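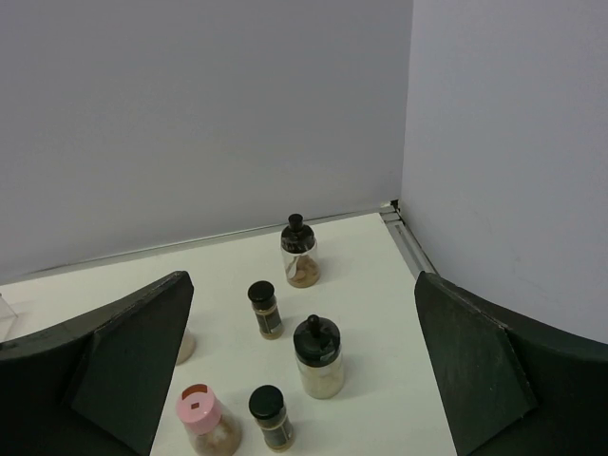
Why does pepper make me sneeze when cinnamon doesn't, and where do they dig it all up from anyway? That question came in from a reader in Tellomside, and I liked it so much that I've put everything else to one side (sorry to everyone who asked about volcanoes, I'll get to you in July).

Let's start with the digging, as it's only partly right. Some spices do come out of the ground, but lots of them never go near it. A spice is a dried bit of a plant that we use to make food taste of something. It can be nearly any bit. Seeds, bark, roots, berries, flower buds, even the tiny threads from the middle of a flower! If you use the fresh green leaves, people usually call it a herb instead, though cooks do argue about where the line goes.

Pepper is a berry. It grows on a climbing vine in hot, rainy places, and the berries hang down in long strings. For black pepper they're picked while they're still green and then dried in the sun, where they shrivel and turn dark. That's why a peppercorn has such a wrinkly skin. White pepper comes from the same plant, with the skin taken off.

Cinnamon is bark. When I was small I thought the sticks were twigs, but have a look at one end of a stick and you'll see it's rolled up like a scroll. People peel thin layers of inner bark from the branches, and as the layers dry they curl up all by themselves.

Cloves are flower buds that never got the chance to open. They look like little brown nails, and the word "clove" comes from an old word for nail. Smell one and you may think of the dentist, as oil of cloves has been used on sore teeth for a very long time.

Ginger and turmeric are the ones you dig up. We tend to call them roots, but they're really fat underground stems called rhizomes (say it "rye-zomes"). Turmeric is the bright yellow one, and it will dye your fingers, your wooden spoon and your school shirt if you let it. I've got a tea towel at home that used to be white.

Then there's saffron, which comes from a purple crocus. Each flower has just three red threads in it, and they have to be picked by hand, so you need an enormous heap of flowers to fill a very small pot. It costs a fortune, and I've only ever bought it once. I made rice with it and wouldn't let anyone leave a grain.

Now, why do plants bother? They aren't doing it for our dinner. A plant can't run away when a beetle comes along for a nibble, so many plants make strong-tasting chemicals that put insects off or help keep mould away. Those same chemicals are what we smell and taste. We come along, sprinkle them on our toast and say yum, which must be quite annoying if you're a tree.

Chillies have a very clever one called capsaicin. It doesn't burn you at all, it just tricks the nerves in your mouth into sending a "hot!" message to your brain. Mammals like us and mice feel it. Birds don't! A bird can gobble a chilli quite happily and then drop the seeds somewhere new, all ready to grow. If you ever eat one that's too hot for you, have some milk or yoghurt, as water mostly moves the burning about.

So, the sneezing. Pepper has a chemical in it called piperine, and that's what gives it its bite. Ground pepper is also very fine, so specks float up your nose, and the piperine tickles the nerves in there. Your nose decides it wants the whole lot out. Cinnamon powder can make you cough or sneeze too if you breathe it in, so please don't go sniffing it up close to find out.

Would you like to try something? Ask a grown-up for a few whole cumin or coriander seeds, and smell them. There's not much there, is there? Now crush them with the back of a spoon and smell again. The scent is kept in oils inside the seed, and crushing lets it out into the air. It's also why ready-ground spices fade faster than whole ones. The smell keeps slipping away, a bit more every time the lid comes off.

You can do a second test with a blindfold. Get somebody to hold different spices under your nose, not too close (and no pepper or chilli, for reasons we've been through), and guess each one. I was sure I'd get them all, and I mixed up nutmeg and allspice twice. If your nose stops noticing anything, go outside for a few minutes and then have another go.

Wash your hands afterwards, before you rub your eyes.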